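Pletach Sink Kit: README

Version notes and setup for the evaluation package, April 2018
Maintained by Adom Dogbe

What this is

Pletach is a paid add-on for two-armed robots with five-fingered hands. It covers work at a kitchen sink: picking items out of a basin, placing them on a rack, and moving them from one basin to the other. The package contains the control software, a set of task files and the recordings we used to tune them. Arms and hands are not included. We tested with Jaso arms and the hands sold with them. Other hands may work but you will have to redo the grip settings yourself.

Contents

tasks/ 40 task files, plain text, one per task
recordings/ 56 recorded runs, head camera plus joint positions
grips/ grip settings by object type
tools/ playback and calibration scripts

Setup

Mount the arms so that both hands can reach over the front rim of each basin without the forearms touching the counter edge. Run the calibration script in tools/ before anything else. It asks you to touch each thumb to four points on the sink rim. Repeat it whenever the base has been moved, even by a little.

The task files assume a double-basin sink. Single-basin sinks load without an error, but the transfer tasks will stop at the first step. 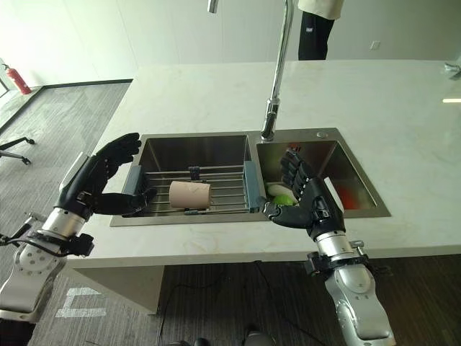 Head camera view at the sink, with the rack over the left basin and food items in the right.

The rack should be the over-the-sink kind with end brackets that rest on the basin rims. Set its width before calibration and leave it alone after that. Polished steel gives the depth camera trouble, so the Nartey filter is on by default. You can turn it off in the settings file if your sink has a matte finish.

Known problems

Light, hollow objects laid on their side can roll along the rods when a finger brushes them. Lower the closing speed to 25 in the grip file.

Small round fruit close to a basin wall is often missed on the first try. The retry limit is 6.

A tall faucet blocks part of the view behind the divider. Swing the spout to one side if the task allows it.

Playback on Galtetus controllers drops the last few joint readings of a run. A fix is planned for July.

Not covered

Running water, knives, glass, and anything heavier than a full mug. There is no person detection in this package. Keep your own stop button within reach of whoever is near the counter.

License and support

The evaluation license covers one robot at one site. Recordings may be used for internal testing and may not be passed on. Send bug reports to Adom Dogbe with the task file name, the run log and the calibration output attached.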